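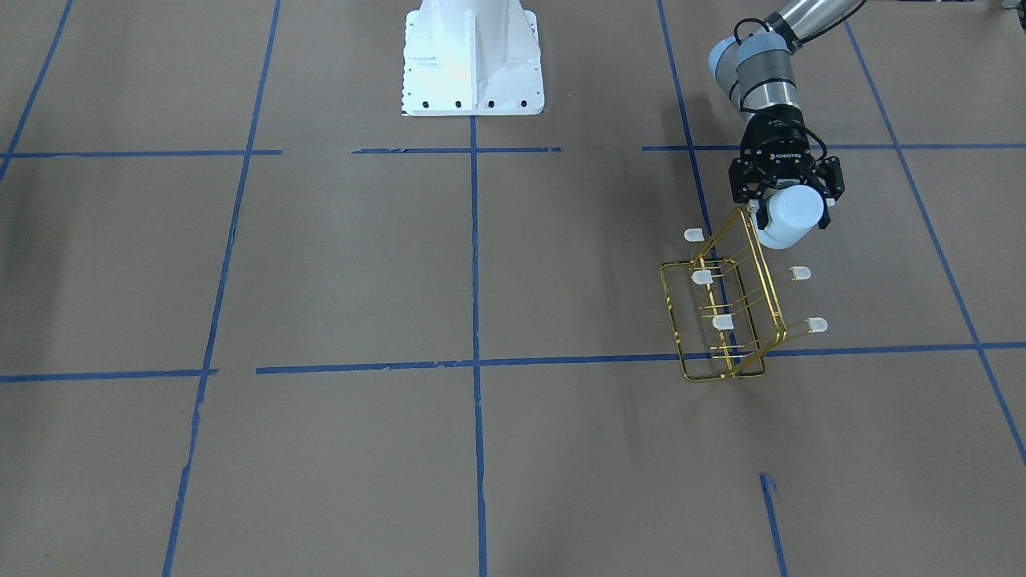

Endurance Help > Triathlon > Bike Leg > Pacing

Pacing a hilly bike leg with a power meter
Posted by Daranee Phromma, September

I have entered the Fodden middle distance. The bike course has two climbs, the second one 6 km long at a steady 6 percent. On flat courses I hold 75 percent of FTP and run well afterward. Holding that number uphill puts my cadence under 60 in my lowest gear, a 36 with a 30 cassette. Should I let the power rise on the climbs or fit a bigger cassette? The head unit is a Stornik and shows 3-second power.

Eulalia Cabral
Both, within limits. Let the climbs go to 85 percent, no higher, and give it back on the descents, where extra watts buy little speed. Check normalized power for the whole leg — if it ends above 78 percent, expect to pay on the run. A 34 cassette will help the cadence, but read the maximum sprocket size for your rear derailleur first. You may need a longer cage and will probably need a longer chain. Change the display to 10-second power. The 3-second figure jumps too much to pace by.

Akik338
just ride by feel, power meters are overrated on hills. I did Fodden on a 28 and was fine

Domínguez
Agree with Eulalia on the numbers. One addition: eat before the second climb, at the bottom of the first descent if the road is straight enough. Taking in a gel at 85 percent is unpleasant, and most people skip it. Fit the cassette at least two long rides before the race and recheck the indexing after the first one.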